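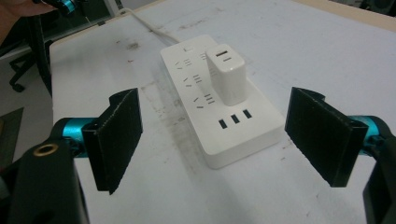 Regleta blanca con un cargador enchufado.

Foro Casa y Consumo > Ahorro en el hogar > ¿Apagáis las regletas por la noche o es una manía mía?

marisa_delpatio
26 de julio

Hola a todos, hace tiempo que os leo y al final me he animado a escribir, así que perdonad si me enrollo, que en casa siempre me lo dicen. El último recibo de la luz me vino de 147 euros, y eso que hemos estado fuera bastantes días y no tenemos aire acondicionado, solo un ventilador de pie y las persianas bajadas a mediodía, como hacía mi madre. Con el susto me puse a mirar todo lo que se queda enchufado en casa y la verdad es que me dio un poco de vergüenza: cargadores en cada cuarto, la tele del dormitorio que vemos en Navidad y poco más, el equipo de música de mi marido, la impresora (que imprime cuando quiere), el microondas con su relojito...

Desde entonces me he aficionado a hacer una ronda antes de acostarme y apagar regletas. Mi marido dice que parezco el sereno y que con eso no se ahorra ni para un café. Mi hijo mayor, en cambio, dice que hago bien, pero luego es el primero que deja el ordenador encendido. ¿Vosotros lo hacéis? ¿Se nota en la factura o me estoy dando paseos por el pasillo para nada?

Gracias por adelantado y buen verano a todos.

tejado_rojo
Buenas, Marisa, y bienvenida. Yo estoy con tu marido, lo siento. Un cargador de móvil moderno sin nada conectado gasta una miseria. Si quieres bajar el recibo mira el frigorífico, el termo y la potencia contratada, por ese orden. Lo demás es entretenerse, que tampoco es malo, pero luego la gente se desilusiona porque lleva un mes desenchufando cosas y paga lo mismo.

pepa_lumbreras
Pues yo no estoy de acuerdo, tejado_rojo. Un cargador no es nada, pero en una casa normal no hay un cargador, hay de todo. En la mía la ronda la hacía mi padre y la hago yo, y aparte del dinero duermo más tranquila. También te digo que a mi edad una duerme tranquila con poco.

Chutima Kamolrat
Hola, Marisa. Firmo con mi nombre porque ya me conocéis del hilo de los toldos y me da igual. A mí me pasó lo mismo en diciembre, con un recibo que tuve que leer dos veces, y en lugar de discutirlo en casa (que ya lo habíamos discutido bastante) me compré un medidor de esos que se ponen entre el enchufe y el aparato. El mío es un Wunduris, el más sencillo, sin aplicación ni nada, con una pantallita que se ve regular. Me pasé las vacaciones midiendo y mi hermana casi me echa de su casa porque también quise medir la suya.

Lo que saqué en claro, por si te sirve. Los cargadores vacíos no me marcaban nada, ahí tejado_rojo tiene razón. El equipo de música antiguo sí, y bastante, apagado con el mando y todo. El decodificador de la tele está caliente a cualquier hora del día, le puedes poner la mano encima y lo notas. Y la campeona fue la nevera vieja del trastero, una Brondov que teníamos para las bebidas y que me salió a 659 kWh al año haciendo la cuenta con lo que midió en diez días. La nevera estaba prácticamente vacía, con un par de botellas de sidra y un tarro de pepinillos que no era de nadie.

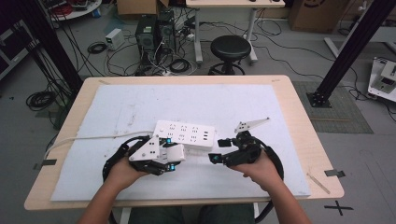
Cuando la desenchufamos bajó el recibo del mes siguiente, y lo digo con el recibo en la mano porque los guardo todos en una carpeta. Del resto de la casa hice dos grupos: lo que puede apagarse del todo por la noche va en una regleta con interruptor, que pongo donde se llegue sin agacharse, y lo que tiene que estar siempre (el router, el congelador, la máquina de mi suegro para dormir) va a su enchufe de pared y no se toca. Así la ronda se me queda en dos botones y no me olvido de nada. Antes de eso iba desenchufando una por una y a la tercera noche ya me daba pereza.

Y compra el medidor o pídelo prestado, Marisa, que cada casa es un mundo y lo que gasta en la mía a lo mejor en la tuya no existe.

marisa_delpatio
¡Muchísimas gracias, Chutima! No tengo nevera en el trastero pero sí un congelador de los de arcón en el garaje, que era de mi suegra y que no me había pasado por la cabeza. Lo abrí esta mañana y había un cordero entero desde ni se sabe. Voy a preguntar a mi cuñado, que creo que tiene un aparato de esos de medir.

nikolaidis_instal
Buenas tardes. Escribo de parte de Instalaciones Nikolaidis, llevamos el mantenimiento de varias comunidades y me ha salido el hilo buscando otra cosa. No vengo a vender nada, solo un apunte sobre las regletas, que es donde veo los disgustos. Una regleta es para aparatos pequeños. Mirad lo que pone en la etiqueta de debajo, muchas traen 10 A y otras más, y eso es para todo lo que colguéis de ella a la vez, contando cada aparato. Un calefactor de 1000 W ya se come una buena parte. Nada de una regleta enchufada en otra, nada de taparlas con la alfombra, y si una clavija sale caliente o el plástico amarillea, se tira y se compra otra. Los termos, lavadoras y hornos, directos a la pared.

Y sobre apagar y encender todas las noches: el interruptor de una regleta decente aguanta años. Si empieza a chisporrotear o se queda blando, fuera también.

tejado_rojo
Eso sí lo firmo. Y de acuerdo con lo de la nevera, que es justo lo que decía yo: el frigorífico primero. Lo que discuto es la ronda nocturna por los cargadores.

pepa_lumbreras
Ay, hijo, qué manía le tienes a la ronda. Que son dos minutos y de paso miro si está cerrado el gas.

andres_hillencombe
Vivo en un edificio pequeño, el Hillencombe, con los enchufes de cuando se hizo, o sea, pocos y todos en el sitio donde no hacen falta. Aquí sin regletas no se puede vivir. Lo que me ha funcionado a mí es poner una pegatina en cada clavija con el nombre del aparato, porque todas son blancas o todas son negras y una vez apagué la pecera en vez de la lámpara. Los peces bien, gracias, pero el rapapolvo de mi hija todavía me dura.

Una pregunta para el instalador: ¿merece la pena pedir que añadan enchufes en el salón o hay que picar media pared? Me da miedo meterme en obras por esto.

nikolaidis_instal
Andrés, depende de por dónde vayan los tubos. Muchas veces se saca un enchufe doble de uno sencillo sin picar apenas, y si no, con canaleta por el rodapié queda bastante apañado. Que lo vea alguien antes y os dé presupuesto por escrito.

marisa_delpatio
Vuelvo para contaros. Mi cuñado me dejó el medidor, hemos mirado el arcón y gasta más que el frigorífico de la cocina, y eso que la cocina la abrimos a todas horas. El cordero no me he atrevido a comerlo, lo siento por mi suegra. Lo hemos vaciado del todo y ya está desenchufado y con la puerta abierta y una toalla debajo para el hielo.

También he llamado para preguntar por la potencia, como decía tejado_rojo, y me la van a mirar. Y la ronda la sigo haciendo – más cortita, eso sí, con dos regletas como Chutima –, que le he cogido gusto y así bajo la cena. Mi marido sigue llamándome sereno.

Chutima Kamolrat
¡Qué bien, Marisa! Cambia la toalla de vez en cuando, que la mía se empapó y acabé fregando el trastero de madrugada. Y ya nos dirás cuando llegue el recibo.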